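Intro to Wood Surfaces, Handout 4: Reading an Edge-Glued Panel
Clavell Workshop Evening Classes, February session

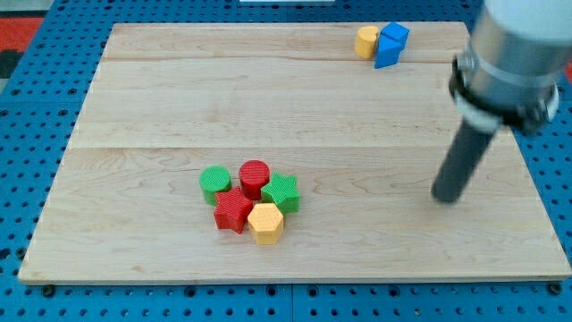 Let me start with the thing I get asked most in the first hour: why do we glue up tops from planks at all, when a single wide board would be so much prettier? Mostly it's money and movement. A wide board of maple costs a small fortune by the time it's wide enough for a worktop, and it will cup on you the first winter the heat comes on. Narrower planks, glued edge to edge, are easier to keep flat and a lot easier to buy. The maple board sitting on the blue pegboard table is a good one to learn from, with a seam running across near the back, another through the middle, and three planks that don't match in width at all: a narrow strip, then a broad one, then a wide one at the front. Beginners tend to think that's a mistake. It's fine! Widths get decided by what the lumber pile gives you.

So, tonight's notes. I've typed them up more or less in the order I talk, with the bits I always forget put back in.

Finding the seams

Before you sand or oil anything, find every joint. On dark woods this takes ten seconds. On pale maple it can drive you a little nuts, especially under a finish, and you'll want to get your eye down low and look along the surface toward a window or a lamp. Thin lines running dead straight are your joints. Anything that wanders is grain.

If you really can't find one, go look at the end of the panel. The growth rings on the end grain change direction at every glue line and there's no hiding it. I mark each joint on the end with a pencil tick and then follow it across the face.

Run a fingernail over each seam. You're feeling for a step (one plank standing proud of the next) or a little gap. A step can be scraped down. A gap is a different conversation and we'll have it next time, when I bring the bad panel from the back room and you can all have a go at it.

Streaks, swirls and other things people try to sand out

Please don't. Maple has faint swirls and darker streaks in it and that's just what it looks like. Every session somebody spends half an evening with 80 grit trying to remove a mineral streak, and the streak goes straight down through the board like the lettering in a stick of rock candy. You'll have a dip and you'll still have a streak.

Stuff that will come out: pencil, glue smears, machine marks, the gray fingerprints from handling steel and wood in the same half hour. Wipe the panel with mineral spirits first and look again. Glue smears show up as pale patches. Streaks get richer. That's your test, and it's a better one than squinting.

Setting the panel on the table

Our tables are the blue ones with the holes, and I know they look like overkill for a woodworking class. I love them. A panel that slides around while you scrape it is a panel you'll gouge. You want something low at the front edge so the board can't walk toward your stomach, and you want it lower than the surface so the scraper doesn't hit it. Black rounded fasteners just past the front corners do the job nicely. Snug is plenty. If you jam the board tight against anything hard, you'll dent the edge, and a dent on a front edge is the first thing anyone's hand finds.

Check that the board sits flat before you start. Press on each corner in turn. If it rocks, a folded strip of paper under the high spot will usually cure it, and you can stop worrying.

Clear the top too. Anything you're using for layout or weight or color goes to one side before the scraper comes out. Plastic blocks are fine to park on a finished surface, but grit gets under everything, and one grain of it under one block will leave a scratch you can see from the door.

Grits and order of work

For a maple panel I go scraper, then 120, then 150, then 220, and I stop. Above 220 maple starts to burnish and the oil can't get in properly. The Zosar discs in the drawer are the ones I'd use for 120 and 150. For the last pass please do it by hand with the cork block, going with the grain, long strokes, right off the far end. Don't stop in the middle of a stroke.

We got through 156 discs last term, which is a lot for a class this size, and most of them went in the bin with plenty of life left. Bang the dust out against your shoe and keep going until the disc really has stopped cutting.

Vacuum between grits. Loose 120 grit under a 220 pad gives you those little curly scratches that only appear once the finish is on (ask me how I know).

Finish

You have two choices in this class. Marinho oil is soft looking, easy to patch, and needs doing again every so often. Clolska hard wax has a bit more gloss and stands up better to cups and elbows, but you have to work quickly with it and wipe off more than you'd think. If you like a smooth surface with a slight shine, go for the wax. If you like to fuss over your things once or twice a year, oil.

Either way, do the underside. I know it's boring. A panel finished on one face only takes up moisture on the other, and then it bends, and all that careful gluing was for nothing. Same number of coats top and bottom.

Edges get an extra coat. The front edge often looks a shade darker than the face anyway, and an extra coat will push it a bit further, so if that bothers you, thin the first one.

Rags with oil on them go flat over the rail outside or in the metal can with the lid. Never in the trash, never balled up. This is the one rule I get loud about.

For next time

Bring one offcut with at least one glue joint in it, any pale wood, big enough to clamp down comfortably. The offcut rack by the door is fair game, but leave the long pieces alone, they're promised to the chair class.

Pick up a sheet of 220 and a card scraper if you don't own one already. The shop ones are all right, just worn. Read the page on sharpening scrapers before you come, because we'll be starting with that at 7 p.m. sharp and I'm not going to go over the file part twice.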